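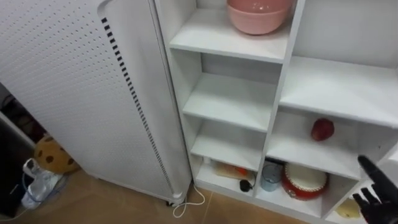
Itska open shelf unit in white, shown beside a tall white appliance

Itska Open Cubby Shelf Unit – White
Sold by Trustton Home Storage
Item no. 415
Availability: In stock at Pakdale

The Itska is a freestanding wooden shelf unit with square open compartments and a painted white finish. It has no doors and no drawers. It can stand in a bedroom, hallway, playroom or home office, and it takes books, folded clothes, shoes, board games or fabric bins.

The unit is sold flat-packed. All the fixings are in the box, in a paper bag taped to the underside of the top panel. Please check for the bag before you throw the cardboard away. You will need your own Phillips screwdriver, a rubber mallet and a level.

Width
The assembled unit is 959 mm wide. Measure the wall at floor level, on top of any baseboard, and again higher up. Walls in older houses are often out by more than you would think. Leave a finger's width free on each side if the unit is going into an alcove.

If the unit will stand next to a heater, air conditioner, dehumidifier or similar appliance, follow the clearance given in the manual for that appliance. Warm air blowing straight at a painted side panel will dry out the joint over time, and marks from this are not covered by the guarantee.
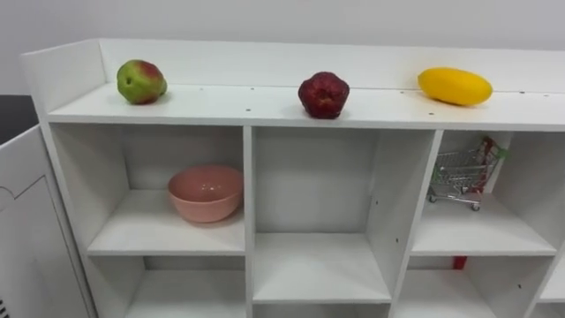
Top surface with raised back rail

Top and back rail
The back rail stops small items from dropping behind the unit. The top can be used for a lamp, a fruit bowl, framed photos or a small radio. It is not made for a television or a fish tank, and it should not be used as a seat or a step.

The paint is water-based with a satin finish. It will take a damp glass for a short time, but wipe up anything that can stain – beet juice, red wine, turmeric and hair dye are the ones we get the most calls about. Put a plate or a cloth under ripe fruit.

Assembly
Allow an afternoon if you are working alone. Two people will get it done faster, mostly because the long panels need to be held upright while the dowels go in.

Lay the panels on a blanket or on the opened carton. Fit the dowels dry first to see that each one goes in all the way, then take them out and add a drop of the glue supplied. Do not tighten any bolt fully until the whole unit is together and standing square. Check the corners with the level, then go around and tighten everything in the same order you fitted it.

The uprights are marked L and R on the hidden edge. Units packed before December have the same letters printed on a sticker, which can be peeled off afterward. 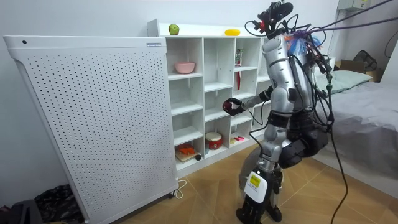
Itska cubbies on a wood-look tiled floor

Wall anchor
Every Itska comes with a wall strap, and it must be used. Screw one end into the back of the unit and the other into a wall stud. For plaster, brick or block walls, buy a plug and screw to suit the wall, as the ones in the bag are for wood studs only. Put the heavy things in the bottom row.

On tile or any hard floor, stick the felt pads supplied under the base. The floor may slope a little toward a drain or a door. If so, use the plastic shims and trim them with a knife once the unit is level. Do not drag the unit across a tiled floor, even with the pads on. Empty it and lift it with one person at each end.

Cleaning
Use a soft cloth and warm water with a little dish soap. Wipe dry. No bleach, no scouring cream, no melamine sponges on the front edges. Small chips can be filled with the Itska touch-up pen, sold separately.

Bins and inserts
The Ccori woven bin is made to fit the Itska compartments and comes in oat, slate and rust. Other bins may fit, but please measure the opening before ordering. Ccori bins can be returned unused within the normal return period. We do not sell doors for this unit and have no plans to.

Delivery and returns
Orders go out from our Pakdale warehouse by truck. The driver brings the carton to the first dry place inside the building and does not carry it up stairs. Schools and offices placing an order over $3,000 can ask for a timed delivery slot at no extra charge.

Open the carton on the day it arrives and look over each panel. If one is chipped or missing, send us the letter printed on it and we will mail a new one. There is no need to send back the whole unit. Assembled units can't be returned unless there is a fault.

Guarantee
The frame and fixings are covered for 3 years from the date of purchase. Keep the receipt. Paint wear, water damage and units used outdoors are not covered.

Customer reviews 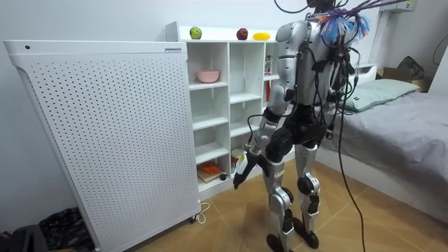 Bought this for my daughter's room and it is solid once it's up. The glue bottle was dried out when I got it so I used regular wood glue instead, no problems. The strap screws were too short for our wall – paneling over drywall – so have some longer ones ready. Would buy a second one if they did a narrower size.
Posted 8th April

Reply from Trustton: Thank you for the review. Longer strap screws are free on request. Give the item number and tell us what the wall is made of. A narrower Itska is not in the range at present.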